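O orçamento do segundo posto (e tudo aquilo que não cabe na proposta do fornecedor)

Prometi há umas semanas que voltava ao assunto do dinheiro, e já recebi mensagens suficientes a cobrar a promessa, por isso sentei-me hoje com uma chávena de chá e a folha de cálculo aberta. Aviso já que o texto saiu comprido. Quem só quer saber se vamos comprar o segundo posto pode saltar para o fim, embora eu ache que o caminho até lá tem mais graça.

Para quem chegou há pouco: trabalho num laboratório pequeno, em Mindoncombe, e o nosso projeto chama-se Hositz. Temos um robô de dois braços montado junto a uma mesa, e passamos os dias a ensiná-lo a lidar com sacos de papel e peluches, que é coisa que parece brincadeira de crianças até se tentar. O primeiro posto foi comprado antes de eu ter a pasta das compras. Herdei-a em março, com uma pilha de faturas por ordem nenhuma, e foi a arrumá-las que percebi como tínhamos feito mal as contas da primeira vez.

O erro foi simples. Tínhamos olhado para o preço dos braços, somado as garras e achado que estava tudo. Os braços são a linha gorda da proposta, claro, e é natural que os olhos vão logo para lá, mas quando juntei as faturas todas do primeiro ano encontrei 58 compras pequenas que não estavam previstas em lado nenhum. Cabos, sobretudo. Extensões, abraçadeiras, um conector que só se vende em embalagens de dez, parafusos, a placa para a mesa, outra placa para a mesa. Cada uma delas é uma ninharia, e todas juntas deram quase para pagar uma garra nova.
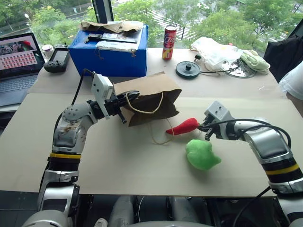

Por isso, desta vez comecei o orçamento ao contrário, pelas coisas pequenas. Fiz uma lista do que se gasta por mês e outra do que se gasta uma vez e dura, e obriguei-me a só abrir a proposta da Llorente (a empresa que nos vende os braços) depois de as duas estarem completas. Recomendo muito o exercício! Muda completamente a conversa com o fornecedor, porque já se chega lá a saber quanto sobra.

Na lista mensal entraram os sacos de papel, por exemplo. Os nossos têm asas de cordel, e eu nunca tinha pensado em sacos como despesa de investigação, mas gastamos 175 num mês cheio. Um saco novo tem uma rigidez que perde depois de muito agarrado, e o pessoal que treina o robô gosta de ter sacos em vários estados de cansaço. Comprados na papelaria da esquina ficavam caríssimos. Agora vêm por atacado e guardamo-los num armário que era para os casacos, o que me valeu alguma impopularidade no inverno.

Os peluches, pelo contrário, passaram para a lista do que dura. Comprei um lote deles em Jerkthorpe, numa loja que estava a liquidar, e saíram-me por 115 euros com transporte e tudo. Continuo convencida de que foi a melhor compra do ano, e pelo menos foi a mais divertida de justificar na contabilidade. («Material de ensaio, têxtil, formas diversas.» Passou à primeira.)

Depois há a mesa, que merece um parágrafo só dela. Uma pessoa pensa que uma mesa é uma mesa, mas é preciso que seja suficientemente funda para os braços terem a sua área livre à frente e ainda sobrar lugar atrás para o computador, o comando e as tralhas todas que vão aparecendo ao longo da manhã. No primeiro posto compramos à medida justa, e o que sobra atrás anda sempre cheio. Para o segundo pedi mais fundura, e custa um bocadinho mais, mas prefiro gastar em tampo do que em discussões sobre quem pôs o quê onde.
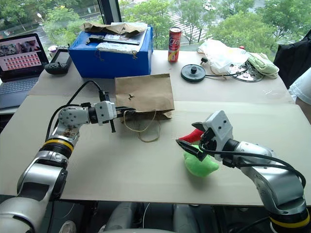
O nosso primeiro posto, com o saco de papel e um peluche verde e vermelho na garra direita.

Outra linha de que me tinha esquecido por completo: a luz. Trabalhamos encostados a uma janela grande, com as árvores do lado de lá, e eu adoro aquela janela, é a razão por que muita gente aceita vir cá trabalhar em agosto. Mas a luz muda muito entre as nove da manhã e as cinco da tarde, e se queremos ter dois postos a dar resultados comparáveis vamos precisar de estores decentes e de iluminação própria em cada um. Pedi preços para as duas coisas. Os estores foram um susto, confesso, e ainda estou a negociar.

E a manutenção! A proposta da Llorente traz um contrato anual que cobre os braços mas deixa de fora as garras, e as garras são precisamente o que anda o dia inteiro a tocar nas coisas. Escrevi-lhes a perguntar se havia maneira de incluir tudo e responderam com muita simpatia que sim, por mais 2.000 euros ao ano. Fiz as contas às peças que trocámos desde o princípio e, no nosso caso, não compensa. Vamos ficar com o contrato simples e pôr de lado uma reserva para dedos e cabos. Se num laboratório maior, com mais turnos, a conta der outra coisa, não me admirava nada, e gostava de saber, por isso escrevam-me se tiverem números vossos.

Uma coisa em que poupei sem remorsos foi no aspeto. Havia na proposta uma opção de carenagens de substituição, para quando as originais ficam manchadas, e eu risquei-a logo. Os nossos braços têm as suas nódoas e trabalham como sempre trabalharam. Se algum dia vier cá uma visita importante, passa-se um pano.

Somado tudo, o segundo posto fica mais caro do que eu tinha dito na primeira reunião e mais barato do que eu temia depois de arrumar as faturas. Já entreguei o pedido, com as duas listas em anexo e a linha dos estores ainda a lápis. A resposta deve chegar antes de setembro, e até lá continuamos com um posto só e uma escala de horários colada à porta. Entretanto, se alguém souber de uma loja que venda aquele conector à unidade, a caixa de comentários está aberta.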